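Visits > Labs and workshops > Prokthorpe

Two rooms above a tile shop: a visit to Prurico

Posted 28th December by Wing-yan Lui
19 comments

Notes typed up on the train and not much tidied since. Sorry. Went up to Prokthorpe to see Prurico, who teach robot arms to handle cloth. Been meaning to go since October when Sarmīte Vaher gave her talk at Clommont and said come any time. Came.

Finding it: out of the station, left, over the footbridge, keep going past the bus depot until you think you've gone wrong. Tile shop on the ground floor. Prurico has the floor above. Bell doesn't work, knock hard. Stairs steep, no lift, worth knowing if you're planning on bringing anyone.

Sarmīte met me with a tape measure round her neck and a cup of tea already going cold on the windowsill. She runs the recording side. Small outfit, everybody does a bit of everything, the man who fixed the table leg while I was there also writes the training code.

What they do. They don't program the arm to fold a towel or pick up a sock. A person drives the arm through the job, over and over, and everything gets saved: what the cameras saw, where the joints were, when the fingers opened and shut. One go at a job, start to finish, is an episode. Pile up enough episodes and you train a model on them, then let it have a go by itself. Simple to say. Most of the visit was about why its not simple to do.

First room is the driving room. Two stations. At each one you hold a small arm, a sort of copy, and the real arm does what your hand does. The copy is a Chuang, old model, one joint had tape on it. I was expecting a joystick. Much better than a joystick, you stop thinking about it after a few minutes, though your shoulder knows.

I had a turn. Job was: pick up the cloth, put it in the tray. Three tries. First one I grabbed the table (sort of pressed the fingers into it, arm complained, stopped). Second I got the cloth and dropped it short. Third went in. Sarmīte saved the last two and binned the first, then changed her mind and kept the first as well, in a separate folder. More on that further down.

Things I wrote on my hand because the notebook was in my coat:

- slow is bad. New drivers creep along, and the model learns to creep
- don't pause above the thing. Same reason
- move the cloth between goes, don't put it back neatly
- say out loud if you fumble, someone marks it

The last one I liked. A room of people muttering "fumble" every so often.

Second room is the watching room. Screens, a sofa, a kettle, two people checking episodes one after the other. Each episode has a view looking down on the table and a view from the wrist, and it's the wrist one everyone argues over. From above you get the whole table and it all looks calm. From the wrist everything rushes. The arm swings and the table top turns to streaks, the shadows slide about, what you want is half out of view and then it's right up against you. My eyes went after ten minutes. The checkers do a couple of hours and swap.

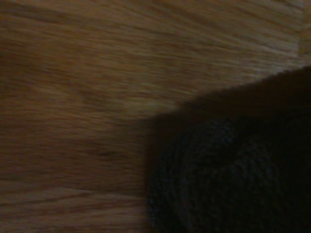

So why keep the blurred bits, when you could cut them out and only train on sharp pictures? Sarmīte's answer was that the arm will see the same blur when it is working alone, so the model needs to have met it in training.

She went on a bit from there and I only got some of it down. Cut the blurry parts and you've also cut the fast parts of the movement, and then you've a model that's only ever seen the arm when it was nearly still. They tried it, early on. It hesitated. It would get partway and dither. They put the fast parts back in and never did it again. What they do throw out is whole episodes where the wrist camera dropped out or the saved times don't line up between the two views. Those go for good.

Dark cloth on wood came up a lot. Black fleecy stuff is a pain, apparently. You get a dark lump, and next to it you get a shadow, and from close up with the light poor there isn't much between them. A person copes because a person knows roughly what cloth does. The model has to be shown. So they've been recording dark things on purpose: low light, lamp on one side, lamp on the other, blinds down. You can see the pile in the wrist view if you look, little grey specks where light catches it, and one of the checkers reckons that's what the model latches on to. Sarmīte reckons it's the edge against the wood. Nobody has tested it. There was a mild argument and then biscuits.

Asked about the wood grain. Does it matter what table? Yes, more than you'd want. They trained on one table for months and then moved the arm to another and it went to pieces, reaching for nothing. Now they swap the surface every few days. Stack of boards behind the door in the second room, mind your shins.

Asked about the bad tries. This is where the separate folder comes in. Failed episodes aren't used for the main training, but they keep the ones where the driver messes up and then recovers, and those are gold, she said, her word. If the model only sees perfect pickups it has no idea what to do after a poor one. So there is now a job on the list called "spoil it" where you deliberately grab badly and then sort it out. I'd have been good at that one.

Labels. Each episode gets a line of plain English typed in by whoever drove it, e.g. "pick up the cloth and put it in the tray". They had a spell where everyone wrote it their own way (flannel, rag, towel, "the thing"), then a spell where it was all locked to a menu, now it's a mix. Sarmīte prefers the mix. The checkers prefer the menu. I could see both sides and said so, which pleased no one.

Lunch was soup from the place opposite the depot. Good soup. Queue.

After lunch they ran the trained model for me. No driver, hands off, arm on its own. It went for a cloth on the table, got a corner, lifted, lost it. Went back. Got it second go and put it in the tray, a bit hanging over the side. Small cheer. They ran it again with the cloth scrunched up and it circled and gave up, and the code man wrote something down and said they were short of scrunched ones. Which is pretty much the job as far as I can tell, you watch it fail and then go next door and record more of whatever it failed at.

Not all rosy. The driving is tiring and dull, they said so themselves, and two hours is the limit on the rota before you have to swap. Storage is a worry, the disks fill quicker than they get cleared. And I'm still not clear how they decide when enough is enough. Asked twice. Got "when it stops getting better", fair enough, but how long do you wait to find out?

Practical bits if you want to go. They take visitors in the afternoons, 3 at a time at most because of the size of the driving room. Email first. Wear something with short sleeves or sleeves that stay up, mine kept catching on the Chuang. No photos of the screens with staff names on, otherwise they're relaxed. Its cold up there, the heater is by the sofa and the checkers defend it. Last decent train back is the ten past five, I missed it and had a long sit.

Going again in spring if they'll have me, they should have the second table in by then and Sarmīte wants to try drawers.

Shares: 2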